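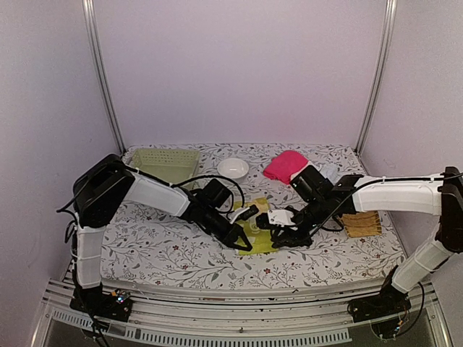
Who can take part in the Bridetti table linen wear study?

Any adult who lives within the Nondholm delivery area, has regular use of a washing machine at home, and eats at least one meal a day at a table that can be covered with a cloth.

Call for participants – Household wear and laundering of printed table linen
Study reference: 2146
Run by: Bridetti Textile Testing, Nondholm laboratory
Enrollment opens: February

Purpose of the study

Bridetti is recruiting 800 households for a home-use study of printed cotton and cotton-blend tablecloths. The study measures how color, size and surface finish change when cloths are used and washed by ordinary people in ordinary machines. Results will be compared with those from the accelerated laundering program in the Nondholm laboratory, where the same cloths are washed under fixed conditions.

Laboratory laundering is repeatable, but it leaves out much of what happens to a cloth at home. Water hardness differs from one street to the next. Detergent is poured by eye. Cloths are washed with towels, dried on radiators, left in the drum overnight and ironed at whatever setting the iron was last used on. A pilot study with 418 cloths showed that home-washed samples lost color less evenly than laboratory samples, with most of the difference along fold lines and hems. The pilot was too small to separate the effect of folding from the effect of drying, and the present study was designed to do that.

The study does not test detergents, washing machines or irons. Brand names are recorded only so that unusual results can be checked.

What participants receive

Each household is sent one sealed kit. The kit contains two tablecloths of the same size and print, a set of numbered fabric tags already sewn into the hems, a paper use log, a water hardness test strip, a printed gray reference card, and a prepaid return bag. The two cloths may look identical. They differ in finishing treatment, and the difference is not disclosed until the study has closed.

Cloths are supplied in square and rectangular sizes. Applicants give the length and width of their table on the form and are assigned the nearest size. Round tables are accepted if a square cloth can lie on them without touching the floor.

What participants do

Each cloth is used and washed until 25 wash cycles have been logged. The two cloths are used in turn, so that while one is in the laundry the other is on the table. There is no minimum or maximum number of days between washes, but a cloth should be on the table for at least one meal before it is washed again. Washing a clean cloth to make up the count is not permitted, and logs that show this pattern will be excluded.

For each wash, the participant records the following in the log:

- tag number of the cloth
- program name and temperature as shown on the machine
- spin speed, if the machine displays it
- type of detergent (powder, liquid, capsule or other) and whether softener was added
- full, half or small load
- drying method (line indoors, line outdoors, tumble dryer, flat)
- whether the cloth was ironed, and on which side
- any stain visible before washing, and whether it remained after

An entry normally takes two or three minutes. The log has one line per wash and a free column for remarks. Remarks are read, and short ones are preferred.

Participants should treat the cloths as they would treat their own. A spill should be dealt with in the usual way of the household. If stain remover is used, the product type and the area treated are marked on the outline drawing at the back of the log. Bleach is the single exception: cloths treated with chlorine bleach cannot be measured and must be reported as withdrawn.

Measurement points

Three times during the study, participants measure each cloth and photograph it next to the gray reference card. The first measurement is made before the first wash, the second after the tenth wash, and the third after the final wash. Length and width are taken between the woven marks near the hems, with the cloth dry, unironed and lying flat without being pulled. A soft tape measure is sufficient. Readings are rounded to the nearest eighth of an inch.

Photographs should be taken in daylight, away from direct sun, with the flash off. A phone camera is suitable. The card must lie on the cloth and not beside it. Color is not assessed by eye from these photographs – they are used to check the position of stains and folds against the laboratory readings made after return.

Return of materials

At the end of the study both cloths are washed once more without softener, dried, folded along the dotted lines shown in the kit, and sent back in the prepaid bag. Collection is handled by Baltbridge. Bags can be left at any Baltbridge counter or picked up from the home address between 8 a.m. and 6 p.m. Cloths are cut up for testing and cannot be given back. Households that complete the study may choose a replacement cloth from the current Fabbri range, in the same size.

Eligibility

Applicants must:

- be 18 or older
- live at one address in the delivery area for the whole study
- have a washing machine in the home, or sole use of one in the building
- be able to read and fill in the log in English
- agree to use no other tablecloth on the same table during the study, apart from a wipeable cover for crafts or similar work

Only one application per household is accepted. Households that took part in the pilot are eligible, as the prints and finishes have changed. Employees of Bridetti and Fabbri and members of their households cannot take part.

Households with hard water are particularly encouraged to apply. They were underrepresented in the pilot, and the north and east parts of the delivery area still have few registrations. Households with small children or pets are also welcome. Claw damage and pulled threads are recorded under remarks and do not lead to exclusion unless the cloth can no longer be measured.

Known skin reactions to resin-based textile finishes are a reason not to apply. All finishes in the study are already used on retail goods, but one of the two cloths in each kit may carry an easy-care treatment of this kind.

Payment

Participants receive 25 dollars when the second measurement is received and a further 25 dollars when both cloths have arrived at the laboratory with a completed log. Payment is made by bank transfer. No payment is made for an incomplete log, with one exception: if a cloth is lost or ruined by a machine fault, the remaining cloth may be continued alone and the full amount is paid. Postage and collection are free of charge. Water, electricity and detergent are not reimbursed.

Withdrawal

Participants may withdraw at any point without giving a reason. The kit should then be returned in its current state, along with the log as far as it has been filled in. Partial logs are still useful for the stain analysis.

Data handling

Names, addresses and bank details are stored separately from the logs and are deleted once payment has cleared. Logs are identified by tag number only. Photographs should show the cloth and the card and nothing that identifies a person; those that do will be cropped or deleted on receipt. Fabbri, which supplies the cloths and pays for part of the study, receives the measurement data without names or addresses. The laboratory keeps the right to publish results whether or not they are favorable to the supplier.

How to apply

Application forms are available at the front desk of the Nondholm laboratory and on the study page under reference 2146. The form asks for table dimensions, type and age of washing machine, usual drying method, and number of people in the household. It does not ask for income or occupation.

Places are assigned by water hardness zone and drying method, and in order of application within each group. A group may fill up before enrollment closes. Applicants who are not placed are kept on a reserve list and are contacted if a household in the same group withdraws before its first wash. Kits are shipped in batches, and the confirmation letter states the batch.

Questions about eligibility should be sent through the study page with the reference in the subject line. Questions about a kit already received should quote the tag number as well.

Related calls
Home panel: colorfastness of dish towels in mixed loads
Drying room trial: shrinkage of knitted cotton
Laboratory assistant, wet processing (part-time, Nondholm)
Loan of used table linen for stain aging tests
Results of the tablecloth pilot: summary for participants

This site uses cookies to remember your form entries and to count page visits. Accept all | Necessary only | Cookie settings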